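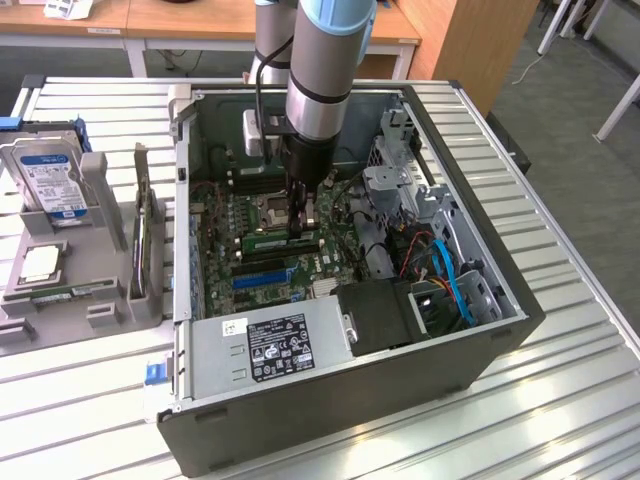 Bone conduction or earbuds for lap swimming?

kirkine34
Just did my first full mile with bone conduction headphones and wow, I'm hooked! Music the whole way, and I could still hear the lifeguard. Anyone else switched?

D_Briggs
Tried them, went back to earbuds. With earplugs in, the bass is okay, but flip turns knocked the band loose every time.

kirkine34
Tuck the band under your cap! Mine hasn't moved since.

Sotiris T.
Agree with Briggs on sound, sorry. Good sealed buds and a clip player on the goggle strap beat them easily. Just don't count on Bluetooth, it drops out once your head is under. Load the files on the player.

susira
Two years on the same pair here and I love them (podcasts mostly, so who cares about bass). Rinse the contacts after chlorine.

D_Briggs
OK, trying the cap thing tomorrow.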